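Notes for the Pullside evening talk, October 6, 2024
Mending as a habit: what sixteen years at the kitchen table taught me

(Wait for people to get their tea. Say hello to the back row.)

Good evening, everybody, and thank you for coming out. I'm Philomena Quansah, and I've been mending clothes for other people since my youngest started school, and for myself a good deal longer than that. I was asked for forty minutes. I can fill forty minutes on buttons alone, so please wave at me if I wander.

Start with my aunt's tin. Toffee tin, dented lid, lived on top of the refrigerator in Laryea. Every zipper that ever came off a ruined skirt went in there, and every hook and eye. As children we thought it was the dullest thing in the house, and now of course I have three of them! (Pass the tin around. Ask for it back.)

Next, the mending pile. Most of us have one, and most of us feel a bit guilty about it. Mine used to sit in a chair in the bedroom, and it grew until I couldn't sit in the chair. What helped was moving it to where I drink my coffee. One piece on top, needle already threaded, and I do ten minutes before the phone starts up. Some mornings I don't, and that's fine too.

Then the numbers, quickly, because somebody always asks. I've kept a notebook from the beginning. 1238 repairs written down, and probably some 2000 if you count the ones I did for family and forgot to enter. Hems are far and away the biggest group. (Don't read out the whole list this time.)

Fabrics. Go slowly through this part, people take notes. Cotton and wool forgive you nearly everything. You can unpick a bad darn and start over and the cloth hardly minds. The smooth athletic stuff is another matter, and I avoided it for years, I'll admit. 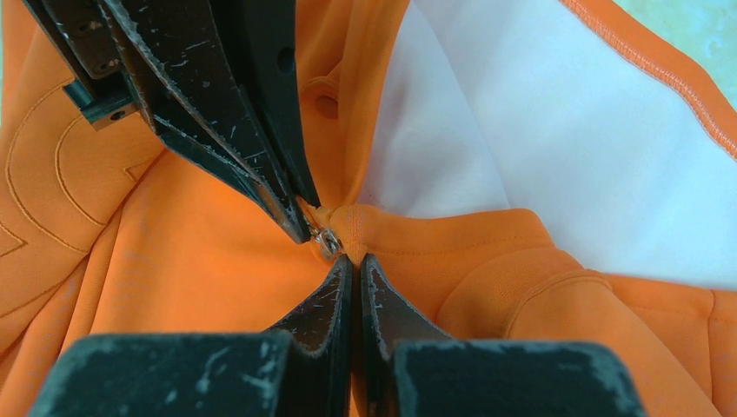
My advice is a fresh ballpoint needle, polyester thread, and a stitch with some give in it, a small zigzag if you have a machine. Clips instead of pins, as pin holes can stay put in a slick knit. Try it on a scrap first. If you haven't got a scrap, try it on the inside of the hem.

(Tell the Rekar story here if there's time: the choir robes, the wrong thread, the bus.)

Last bit. The Nilura mending table starts up again in December, and you're welcome with anything at all, finished or half finished or still in the bag. Bring your own scissors if you're fond of them.

Questions. Repeat each one into the microphone. Remember to get the tin.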